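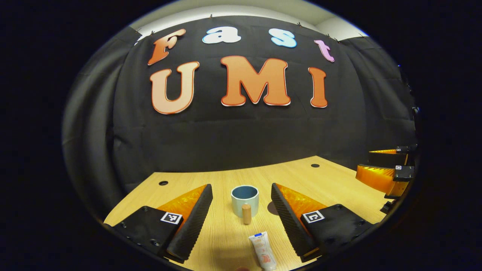

Colourful cut-out letters fixed to a black curtain.

Why do some colours stand out?

Some signs are easy to read from the other side of a room. Others are hard to read even when you are standing next to them. The size of the letters matters, but so does the colour of the letters and the colour of whatever is behind them.

The difference between a light thing and a dark thing is called contrast. White chalk on a blackboard has high contrast. Yellow pencil on white paper has low contrast, and your eyes have to work harder to find the lines.

How your eyes see colour

Light from the sun or from a lamp looks white, but it is a mixture of many colours. You can see them spread out in a rainbow. When the light lands on an orange, the skin of the fruit soaks up most of the blue light and bounces back a lot of the red and yellow. Some of that bounced light goes into your eye, and you see orange.

White things bounce back nearly all the light that lands on them. Black things soak up nearly all of it. A black T-shirt gets warmer than a white one on a sunny day, as the light it soaks up turns into heat.

At the back of each eye is a thin layer called the retina. It has two main kinds of cells that notice light. Rods work well when there is not much light, but they cannot tell one colour from another. Cones need more light, and they are the cells that let you see colour. Most people have three kinds of cone, and the brain compares the messages from all three.

In a dark bedroom your cones have very little to work with. A red jumper and a green jumper on the back of a chair may both look grey until somebody switches on the light.

The same colour can look different

Your brain does not look at a colour on its own. It also looks at the colours next to it. A grey square on a black page looks lighter than the same grey square on a white page. The grey paint has not changed.

Sombat Panyasiri paints shop signs in the town of Kaewsai. He keeps a box of painted cards, and before he starts a sign he holds them against the wall where it will hang. "People choose a blue they like from the tin," he says. "Then they see it on a green wall and they want another blue."

He painted the sign for the Sumirley bakery twice. The first one had brown letters on dark red. Customers walking on the far side of the road could not read it. The second has cream letters on the same dark red, and it is still there.

Colours for safety

Yellow and black are often used together on warning signs. Yellow is a very light colour and black is the darkest, so the shapes are clear. Some animals have the same colours. Many wasps are yellow and black, and birds that have been stung once may learn to leave them alone.

Other animals do the opposite. A moth that rests on tree bark is often brown and grey, with very little contrast between its wings and the tree. This is called camouflage.

Not everyone sees the same colours

Some people find it hard to tell certain colours apart. This is called colour blindness, or colour vision deficiency. The most common kind makes reds and greens look alike. It is more common in boys than in girls, and most people who have it were born with it.

A map that uses only red dots and green dots can be confusing for someone who is colour blind. The map is easier to use if the dots are different shapes as well, or if one colour is much darker than the other.

Try it yourself

You will need:
8 squares of coloured paper
1 sheet of black card
1 sheet of white card
a dark pencil and some glue
a friend

Write a different letter on the back of each square. Then cut a small circle from each one and put the same letter on the back of the circle.

Stick the squares in two rows on the white card, with 4 in each row. Ask your friend to stand at the end of a corridor and walk slowly towards you, calling out each colour as soon as they are sure of it. Write down the order. Then put the circles on the black card and do it again.

Napaporn Phromma tried this with her class at Plikton School. Yellow was called out early on the black card and very late on the white one. Dark blue was the other way round.

Words to know

Contrast – how different two things look from each other, mostly how light or dark they are.
Retina – the layer at the back of the eye that notices light.
Cone – a cell in the retina that helps you see colour.
Rod – a cell in the retina that works in dim light.
Camouflage – colours or patterns that make an animal hard to see.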